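Allance adds handheld gripper rental to its home-task recording service

Allance has begun renting its handheld gripper kit by the month, with data processing included in the price. The offer covers teams that want manipulation data from furnished rooms but do not have a robot to place in them. Until now the kit was sold outright, and processing was billed per recorded hour.

A rental set consists of 2 gripper units, a head-mounted camera, a charging dock and a transit case. The jaws are closed by hand. Each unit logs jaw opening and its own position, and the files are uploaded at the end of a session to Grecu, the company's processing software. Grecu aligns the streams, flags dropped tracking and returns episodes in the format the customer's training code expects. Turnaround is quoted at 20 hours for a standard session.

The minimum term is 8 weeks. Shorter terms were tested last year and dropped – according to product manager Radu Tănase, most of a short rental went on training operators.

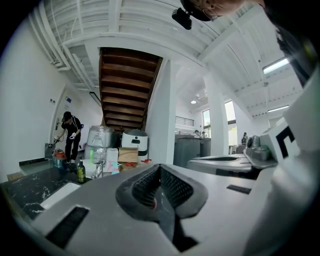 Filed under: Data collection / Services

The jaw pads are the part most changed from the earlier version. The current pad is V-shaped and rubbery, with a textured insert in a grid pattern down the middle. Tănase said the shape is meant to center bottles, handles and other round items without the operator having to correct the wrist. Pads are treated as consumables, and one spare pair ships with each set. Further pairs are charged separately.

Ultstead, a contract recording firm, has been using the kit on kitchen and counter work ahead of the launch. Its sessions run with several people in the same open room, and operators work with both hands. Tamara Zamfir, who schedules the sessions, said setup is quick once the room has been mapped, but that mapping has to be repeated whenever large items are moved. She also listed wrist fatigue as a limit. Ultstead rotates its operators every 20 minutes for that reason.

Zamfir's other complaint concerned reflective surfaces. Polished stone and chrome fittings produced more tracking flags than matte ones, and flagged episodes have to be reviewed by a person before release. Allance said a revised tracking filter is in testing and will reach rental customers in August as a software update. No change to the hardware is planned with it.

Customers keep ownership of their recordings. Allance stores uploads until the processed set is accepted and then deletes them, unless an archive option is added to the contract. Faces can be blurred during processing on request – the step is off by default and adds to the turnaround.

The kit works with the company's Firis wrist mount, so pads and camera settings can be carried over to a robot arm later. Firis is not part of the rental and is still sold only as a purchase. Existing owners of the kit can move to the new processing rate when their current contract ends.

May 2024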